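**holtance_k** · Saturday

Posting the labelling rule for the garment subset, as two of us disagree on it. An episode is scored on the folded state, with the waistband as reference edge. Dark cloth on a patterned red cover is the hard case for our segmenter. 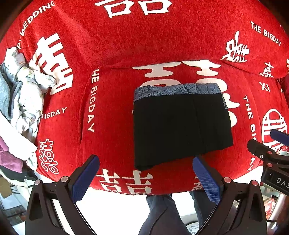
### Replies

**pruretti**

I'd drop the waistband rule. On black fabric it is the only edge with any contrast, so the model learns the trim and ignores the outline. Our ablation on 900 episodes had outline error up by 8 per cent once the trim was masked.

**Zhuoran Ding**

Masked at training or only at test? If only at test, that figure says little. The trim can also show as several separate patches, and a single-edge label won't fit that. 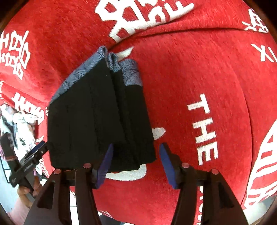 **bomska**

Does the rule need both gripper views?

**holtance_k**

One is enough for the label. The second view is kept for checking pad position.

**pruretti**

Test only. I'll rerun with masking in both, five seeds. I still think the outline should be the reference.

**Zhuoran Ding**

Use nine. The spread at five was wider than the effect last March.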